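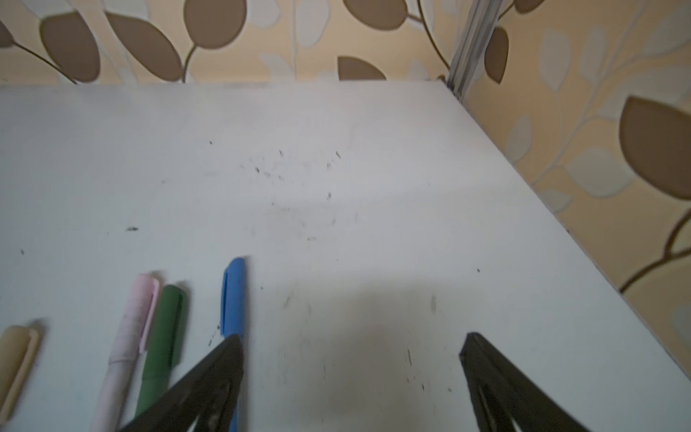 Nermina Papadopoulos thought it would all be over much faster, and said as much to the people standing beside her at the Golau workshop open day on 11/20/25. She had pictured something like a car factory, she told us, and found herself holding her breath over a few pens instead.

She was in good company. The workshop opened its doors to 119 visitors, a very pleasing turnout for a wet afternoon, and most of them seemed to end up at the pen table sooner or later (your reporter went back twice, and would happily have gone again if the tea hadn't been calling). The pens come in beige, pink, green and blue, and the job is to pick them up and handle them between two arms working side by side. It sounds like nothing much until you try to explain to a machine how you do it yourself!

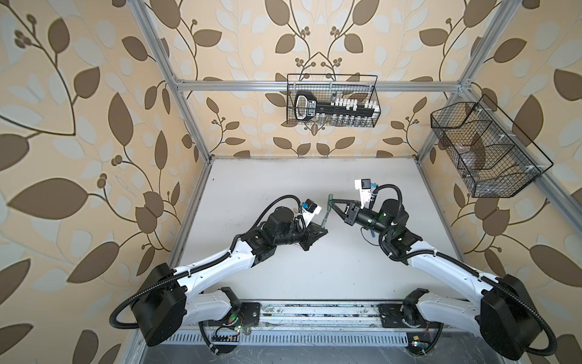 Three years ago we couldn't have let the public anywhere near this, according to Suleiman Ekpo, who added that the team has now logged 3,000 practice runs and still learns something from the clumsy ones. He stayed on well past closing time to answer questions, including a very good one from a small boy who wanted to know whether the arms ever get bored.

There were also talks in the side room, a display of older work from the Perić days, and a plate of ginger biscuits that went down very well indeed. The collection tin by the door raised 700 for the Tidov library fund. Another open day is planned for May, and anyone who would like to come along is asked to leave their name at the front desk.

Print this article | E-mail this to a friend

Contact us | © Inadow News | Back to top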